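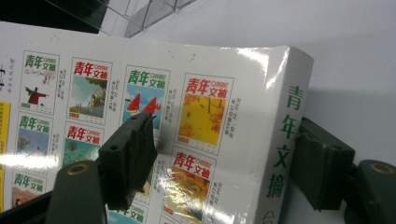
Como guardar revistas antigas sem que as páginas amarelem? Longe do sol e da humidade, na vertical e bem apoiadas, de preferência numa caixa que feche e numa divisão arejada.

Bem-vindos à galeria das minhas estantes! Comecei a arrumar isto em setembro, convencida de que despachava tudo em dois fins de tarde, e ainda tenho o corredor cheio de pilhas (a família já aprendeu a andar de lado). Junto revistas desde os 16 anos e nunca tive grande método, por isso desta vez decidi ir mostrando o que me passa pelas mãos.

A abrir a página está a caixa da 青年文摘, Qingnian Wenzhai, qualquer coisa como «Seleções da Juventude». Adoro a lombada branca com os caracteres verdes, enormes, e a frente toda coberta de capinhas em miniatura! A minha preferida é a da figura de vermelho com os braços abertos debaixo de uma arvorezinha, mas a do título a vermelho com a árvore frondosa também me encanta.

Leio muito pouco chinês, confesso. Foi o Haruto Honda, meu colega nas aulas da noite, que me pegou o gosto por estas revistas, e desde então vou aprendendo com dicionário ao lado, mais ou menos uma página por serão.

O lugar dela vai ser a estante Sundwood da sala, na prateleira de baixo, que tem 22 cm de fundo. Os livros de cozinha que lá moravam mudam-se para o escritório, e as pilhas do corredor ficam para a próxima leva.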